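Household tidying under review

The Hollen programme on household automation has published its August notes, and members who follow the subject will find them cautious. The question put to the project partners, Bisness and Sung, was a plain one: can a machine clear a family table of wrappers, peel and plastic lids, and put them in a basket?

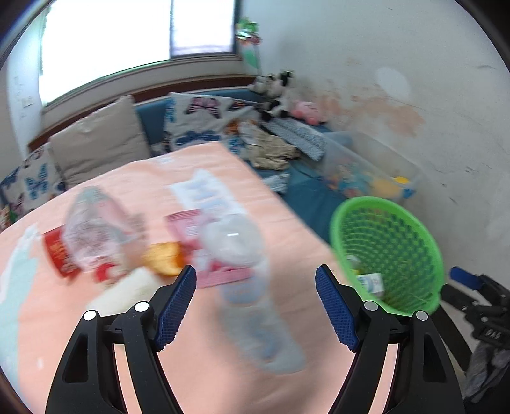 The notes answer that it can do so in part. Of 4,000 attempts logged at the Trirnitz site, 1,262 were finished without help from a person. Stiff items gave the least trouble. Thin film and crumpled bags remain difficult - they change shape as soon as they are touched.

Cartons and bottles are treated in a separate chapter.

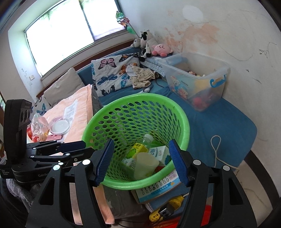 Sorting is held to be a harder task than lifting, and the partners have asked for a further 11 weeks to study it. No product is planned at this stage. Members may borrow either of the 2 printed copies from the office on Wednesday afternoons.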